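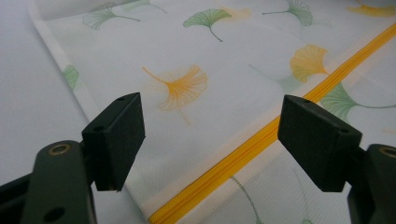
**What does automation mean?**

Automation means getting a machine to do a job, or a piece of a job, that a person used to do by hand. A dishwasher is automation. So are the doors at the supermarket that slide open when you walk up to them with your arms full, and so is the toaster that pops up without anybody standing over it.

You've probably got quite a lot of automation in your own kitchen, then, and you may never have given it a thought (most people don't, until it breaks). But what happens when machines like that turn up at somebody's work? What do the people do instead? Do they mind? To find out, we're going to spend a day in a place that is noisy and steamy and smells very strongly of soap, and that place is a laundry.

## The Verbeke laundry

The Verbeke laundry is in Fleltomholm, down by the harbour, and it washes things for hotels, for two swimming pools, for a care home up on the hill and for lots of ordinary people who'd sooner not do it themselves. The first people arrive at 5 in the morning, when it's still dark for most of the year, and by the time you're eating your breakfast the big washing machines have been going round for ages.

When we say big, we do mean big. You could park a pony in one, although please don't.

On a busy day the laundry gets through 800 bed sheets. Then there are towels, tablecloths, napkins, chefs' jackets, dressing gowns, mop heads and the small zip-up net bags that people put their delicate things in, so that straps and ribbons don't get tangled up with everybody else's. All of it has to be sorted, washed, dried, folded and sent back to the right place. If you've ever lost one sock at home, imagine looking after the washing of a whole town!

## How it used to be done

If you'd visited years ago, you'd have seen people doing nearly every bit of that by hand. They lifted wet sheets out of the machines, and a wet sheet is much heavier than a dry one, as you'll know if you've ever helped to carry a soggy towel back from the beach. They fed the sheets between hot rollers. They folded in pairs, one at each end, walking towards each other and away again like people in an old-fashioned dance.

It was friendly work, and there was a great deal of chatting and singing, but it was hard on backs and shoulders. Hot rollers are hot, too, and fingers are only fingers.

## The machines that came first

The first big change was a machine called the Starkell. It's as long as a bus, and it irons and folds flat things. Somebody clips two corners of a sheet to the front end, the machine pulls it in, and out of the far end comes a neat square, still warm, ready to go on the pile.

The Starkell is very good at sheets, and there's a reason for that. Sheets are all more or less the same. They're flat, they have four corners and they don't have any sleeves. A machine that does the same thing over and over again likes it best when the things are the same over and over again as well.

Give the Starkell a dressing gown, though, and you'll be in trouble. It doesn't know what a dressing gown is. It would pull it in just like a sheet and you'd have to stop everything, wait for it to cool down and fish out the belt.

So for a long time the laundry worked like this: machines for the flat things, people for everything else.

## Why is cloth so tricky?

Try something for us. Put a cup on the table, shut your eyes, and open them again. The cup is still cup-shaped. Pick it up and it's still cup-shaped. If you were building a robot to pick up cups, that would be a big help to you, because the robot would know what it was looking for.

Now do the same thing with a T-shirt. Drop it on the table. What shape is it? Pick it up by one corner, and what shape is it now? Drop it again, and you'll get a different shape from the first time. You could go on dropping that T-shirt until teatime and you'd never get exactly the same heap twice.

You can cope with that easily. You've been handling clothes all your life, and your eyes and fingers know a huge amount that you've never had to learn in a lesson. You can feel when you've got hold of two layers by mistake. You can tell the front of a jumper from the back. You know that a pattern printed on some material isn't a thing you can pick up.

A robot has to work all that out, and some kinds of cloth are much harder than others. Thin, see-through cloth is one of the worst. If it's folded over, the pattern on the bottom layer shows through the top one, so a picture of a leaf might be on the piece nearest to you or on the piece underneath. Net is difficult as well. And a zip is stiffer than the stuff it's sewn to, so the two parts bend differently when you lift them.

The robots that do this sort of work often have a gripper in place of a hand. Many grippers have just two fingers, which face each other and close together in a pinch. Try picking up your T-shirt with only your thumb and one finger of one hand, and see how far you get with folding it. (If you're any good at this, you may have a future in robotics.)

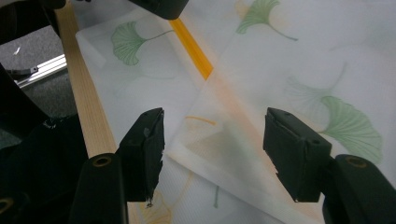 Folding was never the part I worried about, one of the laundry workers told us, "it was whether I'd still know what I was for". And that's a very sensible thing to worry about, and lots of grown-ups feel the same when a new machine comes to their work, so let's take some time over it.

## What changed for the people

Last April the Verbeke laundry bought 3 robot arms from a company called Zerneo. They stand at the sorting tables. Their job is to lift small things out of a heap, one at a time, and lay them out ready to be folded.

Before the arms arrived, everybody was asked to a meeting in the canteen. There were biscuits, and there were some cross words too. People wanted to know whether anyone would lose their job. They wanted to know who would be in charge of the robots, and whether they'd be expected to work faster. Those are good questions, and it's right that people get to ask them before the machine comes through the door and is bolted to the floor.

At Verbeke, everybody who wanted to stay did stay. We should tell you that it doesn't always go like that. In some workplaces a new machine does mean that fewer people are needed, and then somebody has to look for other work, which can be a very hard time for them and for their family. People argue about how to make it fairer. Some think companies should pay for workers to learn a new skill. Some think everyone should get shorter days if the machines are doing more of the work. You might have ideas about it too, and yours are as welcome as anybody's.

The jobs themselves did change, quite a lot. Here are a few of the new ones:

- **Robot minder.** Watches the arms, and stops them when something has got into a muddle. There's a big red button for this, and yes, everyone enjoys pressing it.
- **Teacher.** Shows how a thing should be picked up, again and again. Zerneo asked for 200 goes at each new kind of item.
- **Checker.** Looks over the finished piles for stains, holes and missing buttons.
- **Mender.** There was always a sewing corner, but now there's time for people to use it properly, and far fewer tablecloths are thrown away.

Teaching is the one that surprised people. You'd think the engineers would be the experts, and they are, on motors and wires. But when it comes to how you get hold of a slippery bit of material without creasing it, the experts are the people who've been doing it for years. The engineers had to come and ask them! Some of the workers said it was the first time anyone had wanted to know how they did it.

## Is everything better now?

Some things are. There's less lifting, so there are fewer sore backs. People don't have to put their hands deep into heaps of other people's washing quite so often (you can find all sorts in there, and not all of it nice).

Some things are worse, or at least people miss them. The arms hum, and you have to stand behind a yellow line while they're moving, so it's harder to chat across the table. There's less singing. Watching a machine for a long time can be dull, so the minders swap places after their tea break and again after lunch.

And some things haven't changed a bit. The delivery van still gets stuck behind the fish lorry on the harbour road. The dressing gowns are still folded by hand.

## Have a go yourself

Ask a grown-up to tell you about one thing at their work that a machine does now and a person did before. It might be opening a gate, adding up the money or answering the telephone. Then ask them:

1. Who did it before?
2. What does that person do now?
3. Which bit would you never want a machine to do?

You might get a very long answer to the last one, so find somewhere comfy to sit.

## Words to know

**Automation:** using machines to do work that people used to do.

**Gripper:** the part of a robot that takes hold of things.

**Sort:** to put things into groups, such as towels with towels.

**Delicate:** easily damaged. Lace is delicate, and a doormat isn't.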